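Rope and Cord: From the Bench at Astberg

Gallery — Astberg Workshop Pages
Text by Cadi Lloyd

We handle a lot of cord at Astberg. Most of it goes out as dog leads, curtain ties and short lashings for boats, and all of it spends time on a shelf before anyone cuts it. This page is about that stage: getting rope off the spool, into a coil and onto the shelf in a state where the next person can use it. The shelf list stood at 298 coils in June, three of them set aside for repair.

Braided cord behaves better than twisted cord when it is coiled, but it still takes on a bend if it sits too long. We like loose coils. A tight one looks tidy on the shelf and comes off in stiff loops that have to be worked out by hand before measuring.
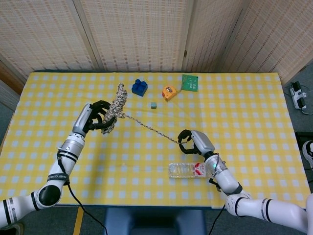
Finding the free end is the first job with any coil. Once you have it, hold the bundle upright in one hand and draw the end away with the other. A single strand comes off the side, and you can look along it for flat spots or pulled threads. Off-white and dark gray braid, like the one on the yellow-and-white checkered cloth, has a speckled look when it is pulled out in a thin line, and a snag can hide in the speckle. Run it between finger and thumb as well. Stop as soon as a loop catches and open the bundle up a little before going on.

Measuring comes next. Lay the cord along the rule without stretching it, mark it with tape, and cut through the middle of the tape. Both ends are then held until they can be whipped or sealed.

Labels are paper tags, tied on with scrap. Each has the cord name, the length and the shelf number. Valtora is our name for the thicker braid and Perkeo for the thin one — please write it out in full, as V and P get misread. Shelf 919 is for offcuts, which anyone may take.

Coils for the Ifans order stay on the lower shelf until they are checked. If a tag is missing, measure the cord again and write a new one.

Next page: whipping and splicing
Back to all galleries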